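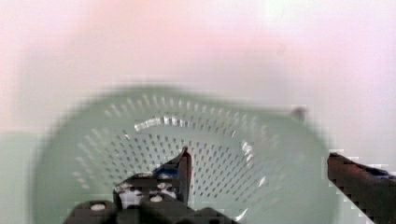 Green colander, looking down into the bowl

Home cooks wanted for the Hodum marinade and slow-roast trials

Do you have a regular kitchen oven, a little patience and a household that likes to eat? Then we would love to hear from you! Srisuk Test Kitchen is putting together a group of home cooks to try out the recipes for our next cookbook, Hodum, a collection of marinated and slow-roasted meats made for people who don't own a smoker and don't plan on buying one.

We have been working on these recipes for a good long while, and they come out nicely in our own ovens, but our ovens are the kind that get checked and adjusted every few weeks (and most people's, mine at home included, are not). So we need people with ordinary ovens, old pans and opinions. You don't need any training. If you have roasted a chicken and wished it had turned out better, you are exactly who I'm hoping will write in.

What you would be doing

Each tester gets 12 recipes over the season, starting in May. You cook them at home, whenever suits you, and fill in a short form afterward. Most of the roasts go in low and finish at 300 degrees, and the pork shoulder should come out at 205 in the thickest part, so you will need a meat thermometer. If you don't have one, tell us and we'll mail you one.

We ask that you follow the recipe as written the first time, even if your grandmother did it differently – then by all means make it again her way and tell us which one you liked better. I read every one of those notes.

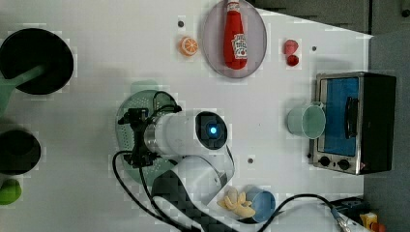 Toy kitchen pieces and a robot arm on a white table, with a ketchup bottle on an oval plate

What you get

We pay back your groceries up to $602 for the season, so please keep your receipts. Your name goes in the book, spelled however you like it, and you'll get a signed copy when it is printed. There is also a potluck at our Waklow kitchen once the testing is done, and families are very welcome.

Who can apply

Anyone 18 or over who can pick up a recipe packet at Waklow or at our Drurkau pantry shop. We would especially like to hear from people with small ovens, people cooking for one, and anyone who is nervous about large pieces of meat. Please mention any allergies in your first note, as several of the marinades contain soy, fish sauce or peanuts.

How to apply

Write me a few lines about what you cook on an ordinary night, what kind of oven you have and how many people you usually feed. Leave your letter at the counter in either place by 5 p.m. on Friday, along with a phone number and the best time to call. I'm looking forward to meeting you!

Napaporn Rattanakul
Recipe editor, Srisuk Test Kitchen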